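Open afternoon at the Rimness training lab

Posted in: Visits

The bus from the station was late, so I missed the coffee and most of the welcome talk. Our group was 60 people, split by colored sticker at the front desk. I got green, and green started upstairs in the suture room.

Rimness opens its surgical training lab to the public every November. It was a Tuesday this year and the building was busier than I expected, with a lot of nursing students and a few retired people who seemed to come every time. Admission is free but you have to book. I booked in September and was number 229 on the list.

Our guide upstairs was Edvin Öberg, who runs the stitching practice. He began with the thread. There was a drawer of it, sorted by thickness, and he passed a few lengths down the row so we could feel the difference. The thinnest kept slipping out of my fingers. After that we moved over to the screens to see it at close range on the practice tissue. 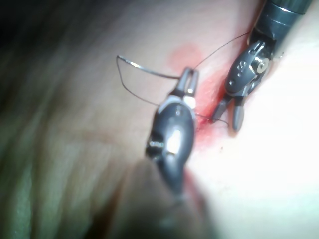 Dark suture thread strung around the instrument tips, over the practice tissue.

The practice tissue is a soft pad made by a firm called Hudec. We were allowed to press a spare one with a gloved finger. It gives more than I thought it would, a bit like the skin on a pudding. Edvin said the pads get used until the surface no longer holds a stitch, and the lab goes through 1000 of them a year. The used ones were in a crate by the door.

Someone asked how long it takes to learn a decent knot. He said most trainees can tie one in the first week and then spend months learning to tie it without pulling too hard. The woman next to me, a retired dressmaker, wanted to know why the needles are curved, and the two of them talked about that for a good while. The short answer is that you turn the needle through the tissue along its own curve, so it comes out where you can reach it.

The second screen was the one people crowded around. You could look down on a small cut in the pad, stained red, with the curved needle there and an instrument on each side.

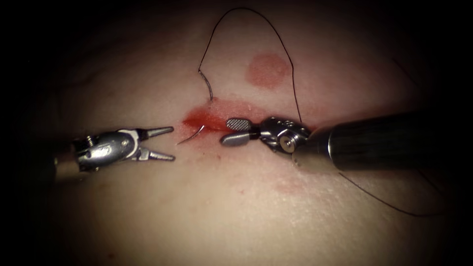

The stained cut on the pad, with an instrument on either side. Note the diamond pattern on the upper jaw at right.

I had not thought about the jaws before. The cross-hatched surface reminded me of the pliers in my kitchen drawer, only much finer. Edvin had a tray of worn-out ones from Dedamura that we could look at under a magnifier.

Downstairs was the Jukier cleaning room, which you see through a window. It was less interesting – mostly cabinets with the doors shut – and our slot there was only seven minutes.

Practical notes: bags go in the lockers, and you need a coin. There is an elevator at the back of the building. The cafeteria closes at three, so eat first. Booking for next year opens in late summer on the lab's events page.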